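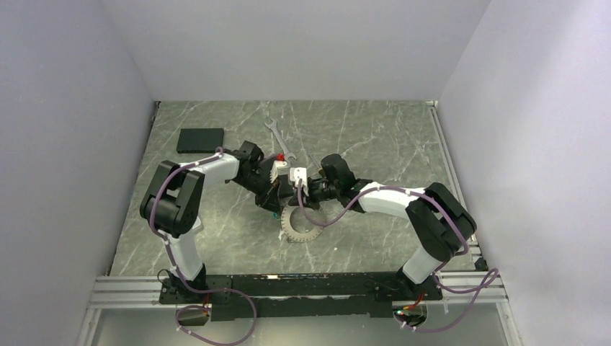 Betreff: AW: Störung an der zweiarmigen Station, Kontakt der Greifer

Sehr geehrte Damen und Herren,

zu der unten zitierten Meldung nimmt die Arbeitsgruppe Betriebssicherheit am Standort Benden wie folgt Stellung.

Die Auswertung der Protokolle hat ergeben, dass der rechte Arm nach dem Neustart mit einem veralteten Nullpunkt der Handgelenkachse betrieben wurde. Die Abweichung betrug 9 Grad. Die Abstandsüberwachung zwischen den Greifern rechnete daher mit einer falschen Lage und löste nicht aus. Ein mechanischer Schaden wurde nicht festgestellt.

Bis zur Freigabe der korrigierten Software gilt:

1. Beide Arme sind nach jedem Neustart neu zu referenzieren.
2. Werden Werkstücke in der Mitte der Arbeitsfläche gegriffen, darf sich jeweils nur ein Arm bewegen.
3. Werkzeuge sind vor dem Anlauf von der Arbeitsfläche zu entfernen.
4. Eingriffe von Hand sind erst 45 Sekunden nach dem Abschalten der Antriebe zulässig.

Die Standorte Claltden und Clelton werden gebeten, ihre Nullpunkte gleichfalls zu prüfen und das Ergebnis unter der Vorgangsnummer 1189 an diese Liste zu melden.

Mit freundlichen Grüßen
Arbeitsgruppe Betriebssicherheit, Benden

Am 29. März 2018 schrieb die Laborleitung Clelton:

> Bei Zyklus 3965 haben sich die Greifer beider Arme
> über dem Zahnrad berührt. Der linke Arm blieb mit
> Überstrom stehen, der rechte fuhr weiter, bis der
> Not-Halt betätigt wurde. Eine Warnung der
> Steuerung (Ogundipe) lag nicht vor. Wir bitten um
> Prüfung und um Mitteilung, ob der Betrieb
> fortgesetzt werden darf.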